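Brernum Community Meals Program
Progress Report to the Zirnetti Fund, Second Reporting Period

1. Purpose of this report

This report covers the second period of the grant awarded to the Brernum Community Meals Program. It describes the work completed, the changes made to the approved plan, and the use of funds. It should be read together with the first report, which set out the starting position at each site and the terms under which the sites agreed to take part.

2. Summary of activity

The program operated at 3 sites: the Neron Street hall, the Brernum library annex, and the former school on Mill Road. Meals were served at midday at the first two sites and in the early evening at the third. The program served 714 guests during the period, against a full-year target of 1000. A guest is counted once, at first registration, regardless of how many meals he or she attends.

Attendance at Mill Road was lower than planned until the serving time was moved from 5:00 to 6:15 p.m. Families had told us that the earlier time conflicted with the end of the work day. The later time has now been adopted for the rest of the grant year, and the lease has been amended to match.

3. Reusable tableware

The approved plan called for an end to disposable cups and plates at all sites. Neron Street and the annex have completed the change. Mill Road still uses paper plates on evenings when the dishwasher is out of service. A repair was carried out in November, but the fault returned, and a quote for a replacement unit has been requested. Washing by hand remains the fallback at every site, and the washing instructions have been rewritten in shorter form.
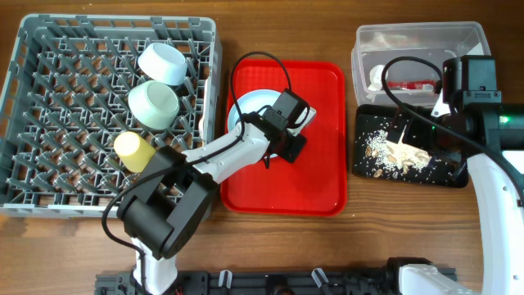
Mehrangiz Daneshvar wrote to us that the change had been welcome but that the cups were too small for soup, and that older guests in particular would prefer one with a handle. Her letter was discussed at the next site meeting. Handled mugs have been added to the Neron Street order, and the cost falls within the approved equipment line.

4. Staffing and training

The kitchen lead position at the annex was vacant for part of the period. Viorica Vukčević covered the post in addition to her duties at Neron Street, and the annex did not miss a serving day. The position has now been filled on a part-time basis. The new lead has completed food safety training and will take over ordering for the annex at the start of the next period.

Allergy labeling was introduced at the serving counters. Each dish now carries a printed card listing its main ingredients. An early version of the card used type that many guests found hard to read, and it was reissued in a larger size.

5. Food supply

Dry goods continue to be purchased through Daneshvar Wholesale under the agreement described in the first report. Fresh produce has been less reliable. Two local growers ended their season early, and the menu was adjusted to make greater use of beans, squash, and cabbage. Guests at the annex asked for more fruit, and a standing order for apples and pears is now in place.

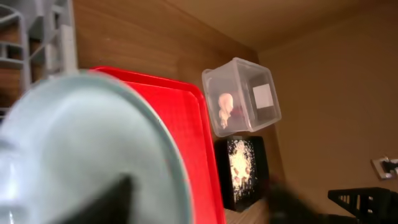 Will the program need additional funds to meet its full-year target? The current award is sufficient, provided the dishwasher at Mill Road can be replaced from the equipment line.

6. Budget

Spending on food and rent was in line with the approved budget. Wages were below budget as a result of the vacancy at the annex. We request permission to move the unspent wage amount to equipment. The signed request form and the supplier's quote will be sent separately once the quote has been received.

7. Next period

Work in the next period will include the new equipment at Mill Road, a guest survey at all sites, and a review of winter closing rules. The survey will be offered on paper and by telephone. Results will be included in the final report, along with the full statement of accounts.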